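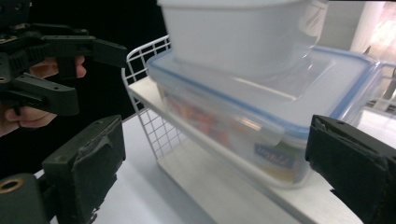

Eighteen years of mending other people's clothes

Violeta Ocampo starts work at six in the morning, when the street outside is still quiet and the light is no good for anything but unpicking. She does the unpicking first for that reason. Hems, waistbands and broken zips go into one pile, and by the time the bakery opposite has its shutters up she is ready to sew.

Her shop is on Grīnberga, a short road on the edge of Vulldale with a launderette at one end and a bus stop at the other. The name over the window is Plokby, which belonged to the shoe repairer who had the place before her. She never changed it. "People already knew where Plokby was," she says. "If I had put my own name up I would have had to start again. And a sign costs money."

She learned to sew from an aunt, then worked in a factory that made school uniforms, where she did collars and nothing else for nearly four years. She says it was dull and that she has been grateful for it ever since. "You get fast at a collar when you have done that many. Somebody brings me a shirt with a worn collar now and I turn it while I am thinking about my dinner."

Turning a collar means taking it off the shirt, flipping it so the unworn side faces out, and stitching it back into the band. It used to be an ordinary household job. Most of the customers who ask for it now are over 70, or under 30 and have read about it. Violeta charges the same to both.

The work has changed over the years she has been here. When she opened, it was mostly alterations: wedding clothes, suits bought for a funeral and needed by the next morning, trousers for men who would not try them on in the shop. Repairs were a smaller part of it. People threw out a jumper with a hole in the elbow. Now repairs make up more than half of what comes through the door, and jumpers are a good share of that.

"Moths," she says. "October is the month for it. They get the winter things out and hold them up to the window, and then they come to me." She asks that knitwear is washed or frozen before it is brought in, and there is a notice on the door to say so. A few people are offended by it. She has left it up.

She will not take on leather, and she stopped doing curtains after a set for a hotel took over the whole shop for a month. Swimwear she does reluctantly. Jeans she likes, particularly old ones. The usual place for them to go is the inside of the thigh, and she prefers to darn that by machine, running back and forth along the grain over a thin backing, so that the mend bends with the cloth. A patch put on top is quicker but it pulls at the edges, and the jeans come back in a year with a tear beside the patch.

"I can make it so you don't see it, or I can make it so it lasts," she says. "With jeans you can nearly have both. With a silk blouse you have to choose, and I make them choose before I start."

Prices are written on a card by the till. The cheapest job is 5 pounds, for a button or a short length of seam, and she admits it does not pay for the time spent talking about it. A new zip in a pair of trousers is 20. Coats are priced when she has had a look at the lining. She once spent most of a week on the lining of a single overcoat and charged for two days, because the owner had told her what he could spend and she had said yes too soon.

Nisha Tiwari came to work with her two years ago. She had been in the housing office in Broltusside and had started sewing in the evenings, mainly for her children. She brought in a dress she had tried to alter herself and got into difficulty with. Violeta showed her what had gone wrong, and the conversation went on until closing time.

"I had cut the armhole before I moved the shoulder," Nisha says. "You can't put it back once you've cut it. Violeta found enough cloth in the side seam to make a little piece to go under the arm. I still wear it."

Nisha works three days a week and does nearly all the hand sewing. She was slow to begin with and says so. For the first few months she was given hems, then linings, and after that buttonholes, which she practised on scraps of old sheeting at home. She keeps the scraps in a biscuit tin and reckons there are about 500 buttonholes in there, most of them poor.

They disagree over a few things. Nisha would like to take bookings online, and Violeta wants to see the garment before she agrees to anything. "A photo of a hole tells you there's a hole," she says. "I need to pull the cloth next to it and see if it goes." For now there is a book on the counter, and customers write their telephone numbers in it. Nisha has got as far as persuading her to send text messages when things are ready. Before that, finished clothes could hang at the back of the shop for months. One dinner jacket waited so long that its owner had to have it let out again when he came for it.

Both of them have views on new clothes. Nisha turns things inside out in shops, to her daughter's embarrassment, and looks at how much cloth has been left in the seams. There is often too little to let anything out. Violeta complains more about thread. On some garments it gives way well before the fabric does, and she has customers who now bring her new trousers to have the seat seam sewn over again before they have been worn.

Asked what people could do for themselves, she says they could sew on a button, and that they should catch a hole while it is small. She would also like them to stop using iron-on tape on hems. The glue stays in the cloth and gums up the needle, and she charges extra for getting it off.

She has no plans to stop. The lease has 6 years left on it and Nisha has said she would be interested in taking it over after that, though they have only talked about it once, over lunch. Violeta's eyes are not what they were and she has bought a stronger lamp. Black thread on black cloth she now leaves for Nisha, or for the middle of the day.

The shop shuts at four, or a little later if somebody is on their way from work.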